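2023-07-30

Picked up the small-items rack again, the hook-and-tray one Yolandi wants for keys, straps and badge lanyards by the door. Arwel left a note saying the top bar leaned after he put it together. I took it apart and started over on the pale table, under the overhead light.

Order I used this time:

1. Tray flat, wood insert in, grain running the long way.
2. Both support rods into the tray, finger tight only.
3. Top bar on, then level it by eye against the far table edge.
4. Tighten the rods, alternating sides, a quarter turn at a go.

Arwel had tightened one side fully before the bar went on. I think that was the whole problem. Bar measures 283 mm end to end, same as the sheet from Niltar.
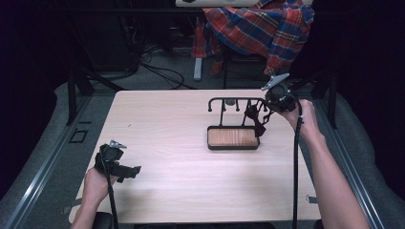 Straps go on the end hooks. I tried one on the short prongs in the middle and it slid off twice, so those are for keys. A heavy strap on one end pulls the bar down a little at that side. With 375 g on one hook and nothing on the other I got 8 mm of drop at the tip, and it came back when I took the weight off. Fine for lanyards. Would not hang a tool bag on it.

The insert is a snug fit in the black rim. Don't pry it up with a screwdriver, the edge dents. Turn the tray over and push from below.

Still to do:

- Felt pads under the tray, it scratches the table top if dragged
- Ask Anel if she wants a second rack for the back bench
- Oksana has the spare rod, get it back from her
- Try the bar again after a week with straps on both ends

Drop figures are on page 19 of the blue binder. Nélida, if you move the rack before the pads are on, lift it by the tray and leave the bar alone.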